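How to Free a Sticking Locker Lock 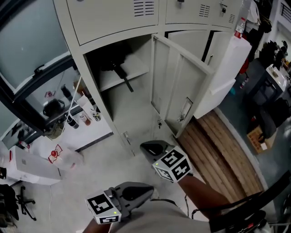
One reader wrote in that oil had made her lock worse within a month, and she's right to be wary. Household oil collects dust inside the cylinder. Use dry graphite or a PTFE spray.

You will need graphite powder, a soft brush, a rag and a small screwdriver.

1. Brush the grit out of the keyhole.
2. Puff a little graphite into the slot. A 19 g tube does up to 64 locks.
3. Push the key in and pull it out ten times without turning it. Wipe the key after each pass.
4. Turn the key gently both ways. If it binds, go back to step 2.
5. With the door open, turn the lock and watch the cam. If it wobbles, tighten the screw behind it.

If the lock turns freely with the door open but jams with it closed, the door has dropped. Loosen the hinge screws, lift the door slightly and retighten.

A worn key can cause the same trouble, so try the spare first. Replacement cylinders for Kernwood cabinets are sold by key number, such as 313.

Updated October 8, 2025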